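Keeping an old laptop going in the kitchen (and what I do with it)

I've had a laptop living on the end of my kitchen table for years now, and people who come round for a cup of tea always ask me about it. It's an old thing, it was never posh, and it does recipes, the radio, the shopping list and the occasional video call to my friend Yolanda Ostrowski while I'm peeling spuds. I've picked up a fair few tricks for keeping it happy, so I thought I'd write them all down in one go.

Start by clearing it out. I don't mean the crumbs yet (we'll get to the crumbs!), I mean what's on the disk. Mine had got so slow that I could put the kettle on, make the tea and sit down again before the browser opened, and when I had a look the disk was 88 per cent full. Most of it was rubbish. I had 847 photos in a folder called "New folder (2)", and a good half were the same Christmas dinner copied over from my phone several times. Sort by size first, biggest at the top, and deal with the great big files before you bother with the little ones. You'll get further in ten minutes that way than in a whole evening of picking through letters to the council.

Then have a look at what starts up by itself. On Windows you press Ctrl, Shift and Esc together and there's a list of startup apps in there somewhere, and on most kinds of Linux it's in the settings under something sensible. Turn off anything you recognise and don't need straight away. If you don't recognise it, leave it alone and look it up first. I once switched off something that turned out to run the touchpad and had to borrow a mouse from next door — not my proudest afternoon.

Updates next. I let mine run overnight with the charger in, usually the first week of the month, and I shut everything else down before I go up. Don't start a big update at five o'clock when you want the recipe at half past. I've done that with a lasagne and ended up guessing the white sauce.

If the laptop is too old for the newest Windows, it's well worth trying a light version of Linux on it. Tamer Dabbas from the repair morning in Irkby put me on to it, and he was very patient with me. You can try most of them from a memory stick without changing anything on the machine, so have a play for an evening and check three or four things: does the wifi work, does the sound work, does it go to sleep when you shut the lid, and will your printer talk to it. My printer sulked for a week and then came round. Do copy your own files off before you install anything for good, onto a separate drive, and open a few of them from there to be sure they've really gone across.

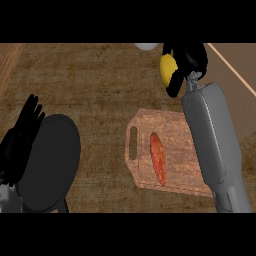 Where you stand the laptop matters nearly as much as what's on it. They pull cool air in, often from underneath, so never leave one sat on a tea towel or a folded tablecloth, and keep it well back from the hob and the kettle. I use a wire cooling rack, the sort you'd put a sponge on, and the fan has been much quieter. Do watch for damp and crumbs as well, and if you've a tabletop like that one, all blotchy tan and ochre and dark brown, you'll want to run your hand over it before you put the laptop down, as you could lose any amount of cold tea on those colours. Mine is plain white and shows everything, which I used to moan about.

For the keyboard, switch off, unplug, tip it upside down and give it a gentle shake over the sink or a sheet of newspaper. A clean, dry pastry brush is perfect for between the keys (keep one just for this, please, don't go glazing pies with it afterwards). For sticky keys I use a barely damp cloth, wrung out until there's hardly anything left in it, and I never spray anything straight on. A microfibre cloth does the screen. If I'm baking I put a bit of cling film loosely over the keys, then take it off again as soon as I've finished so the heat can get out.

Recipes! Save the ones you love as text files or PDFs. Websites vanish, or they get so full of adverts that an old laptop can hardly scroll them. I've one folder called Kitchen with Cakes, Suppers and Jam inside it, and I put the month in the name of anything seasonal, so the marmalade comes up in January and I'm not hunting. Turn the text size up as well — hold Ctrl and press plus — so you can read it from the cooker. And set the screen not to go off for an hour or so while it's plugged in, or you'll be waking it with a floury elbow.

Email is the other thing that creeps up. I had 3173 unread when I finally looked, nearly all of it shops. Search for the word "unsubscribe", go down the list a bit at a time with a cup of tea, and only click the link if it's a firm you know you signed up with. Anything odd just gets marked as junk.

Siwan Harries wrote to ask about batteries. Mine lives on the charger, and there's a setting on some makes that stops it charging at 80 per cent or so, which is kinder to it. If yours has begun to bulge or the lid won't sit flat, stop using it, don't charge it and don't poke at it, and take it to somebody who deals with them. A replacement for mine came to 70 pounds fitted, and I got that back in radio plays alone.

Next time I'll do printers, if I can face it.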